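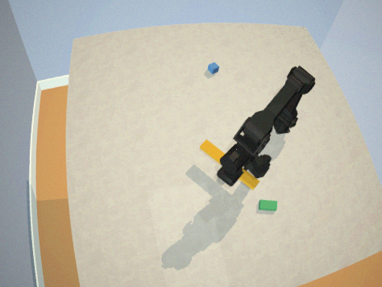 Progress report to the Pladier Fund
Submitted by the Edum project team, Gastard workshop
January 27, 2025

Period covered: July to the end of the year

The grant asks one question: can an arm we can afford do the small chores that take up staff time in a shop or a home? We proposed to look at three of them, which were putting stock back in its place, clearing a counter, and sorting mixed items into bins. This report covers the first and part of the second. Sorting has not started.

Work in simulation

Most of the period went into the simulated table. We chose plain blocks and bars in place of real goods so that a failed pick could be put down to the arm or the control software and not to a crushed carton. The yellow bar is the piece we use most. It is long and flat, and the arm has to line up its two fingers across the middle before it closes. The blue cube and the green block are easier in shape but get in the way when they end up close to the bar.

We ran 278 trials with the bar. In 200 of them the arm picked it up, carried it to the marked spot and let go of it within the allowed distance. The remaining 78 were failures of one kind or another. The most common was a grip too near one end, so that the bar swung and slid out during the lift. The second was contact with another piece on the way down. A few trials were stopped because the arm reached a joint limit and could not turn its wrist any farther.

The cube and the block gave better results, but we have not run them often enough to report a rate. Those trials will be in the next report.

What this says about chores

Putting stock back is the nearest of the three to being useful. If the item is rigid, has a known size and lies by itself on a flat surface, the arm can usually move it. That covers less of a real shop than it sounds like. At the Egilsson store, where we spent time watching the evening restock, goods came out of the carton touching each other, some of them in film, and a fair share were bags. Staff picked up several at once and straightened the row with the side of the hand. Our arm does one item at a time and has no way of straightening a row.

Speed is also a problem. A good trial with the bar takes 30 seconds from start to release. A person does the same job in the time it takes to reach across. We don't expect the arm to match that, and the case for it was always that it could work after closing, but at the present rate it would not finish a normal restock overnight.

Clearing a counter is further off. We wrote a first version of the task in which the arm takes every piece off the table in whatever order it likes. It does reasonably well until two pieces touch. Then it tends to try the same grip again and again. A person would push one of them aside first, and we plan to add a push as a separate move.

For the home, we have nothing to claim yet. Dishes, clothing and food packaging all need handling that the simulated table does not test.

Changes to the plan

We asked in July to delay the purchase of the second arm, and the fund agreed. That money is unspent. We would like to keep it where it is until the first arm has run the bar task on the real table in Gastard. The table is built and the arm is mounted, but the controller was delivered with the wrong power supply and the replacement took longer than quoted.

The simulated lighting comes from one side and throws clear shadows. Early on, the vision software sometimes took a shadow for part of a piece, mostly with the bar. We retrained it with the light in different positions and the error is now rare in simulation. The workshop has overhead tubes and a window - we will need to check it again there.

Next period

The first job is to repeat the bar trials on the real arm, using the same starting positions, and report both sets of numbers together. After that we will add the push move and go back to counter clearing. Egilsson has agreed to lend us a run of shelving and a mix of boxed goods for the later tests. Bagged goods will wait.

We are asking for no additional money. We are asking for an extension of 3 months, to make up for the controller delay and to give sorting a proper start. A revised schedule and the full trial log are being sent separately.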